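Alphabet Block Lending Sets: Frequently Asked Questions

Perndale Family Learning Library
Last revised November 30, 2023

The Library lends alphabet block sets to households, home daycare providers and classroom teachers in the Perndale service area. The answers on this page apply to all block sets borrowed from the main desk or the Fashola Street branch.

Who may borrow a set?

Any adult cardholder in good standing may borrow one set at a time. Licensed home daycare providers and classroom teachers may borrow 2 sets on a single card. A child's card may not be used for this collection.

How long is the loan period?

Sets are lent for three weeks and may be renewed once if no other borrower has placed a hold. Sets are not available through interlibrary loan.

What ages are the blocks intended for?

The Library recommends the blocks for children three years of age and older, with an adult present. Younger siblings may handle them under direct supervision.

May the blocks be used on a hard floor?

Yes. Stone, tile and wood floors are all acceptable. A rug or folded blanket reduces noise and protects the corners of the blocks if a tower is likely to fall. Please do not use the sets outdoors or near water tables.

Do the blocks need to be arranged before a child begins?

No. Staff suggest tipping the blocks out and allowing the child to find letters in whatever position they land. Turning a block until the letter stands upright is useful practice in itself, particularly with letters such as J and L, which young children often confuse when they are reversed.
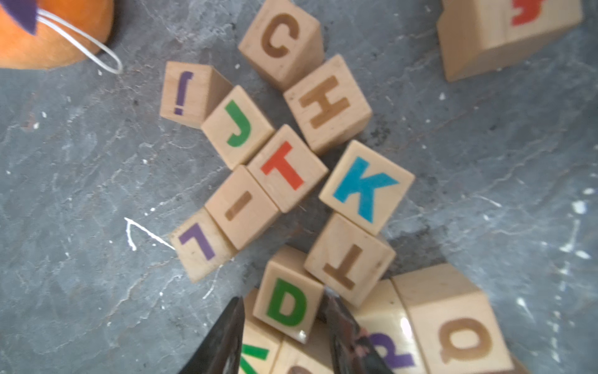
Reading time: 3 minutes

Why do some blocks carry marks that are not letters?

Several sets include punctuation. Children who are not yet reading may treat an exclamation mark as a letter, and there is no need to correct them at once. When the child begins to put words together, the mark can be introduced as the sign for a loud or excited voice.

Do the colors have a meaning?

No. Letters may appear in brown, red, green, blue or purple, and the color does not separate vowels from consonants. Families may still sort by color if the child enjoys it.

How should the blocks be cleaned?

Wipe each block with a barely damp cloth and let it air dry before returning it to the bag. Do not soak the blocks, place them in a dishwasher or use bleach. Staff inspect and clean every set between loans.

What happens if a block is lost or damaged?

Report the loss when the set is returned. There is no charge for the first missing block. Further missing blocks are billed at replacement cost. Minor dents and faded letters are considered ordinary wear.

Whom should I contact with other questions?

Inquiries may be directed to Salamatu Ekwueme, Early Learning Collections, at the main desk. Group requests should be submitted in writing to Tobias Whitlock.

Comments (3)

Bello Obi
Can the bag be washed? Ours came home from daycare with yogurt on it.

Salamatu Ekwueme (staff)
Please return the bag as it is and mention it at the desk. We launder the bags here.

Chibuzor Olaniyan
My daughter skips the letters she doesn't know and spells her brother's name over and over. We renewed in September and would have renewed again if we could.

Related pages

Puzzle and Game Loans: Frequently Asked Questions
Borrowing for Home Daycare Providers
Letter Play at Home: A Guide for Families
Replacement Costs and Fees
Story Time at the Fashola Street Branch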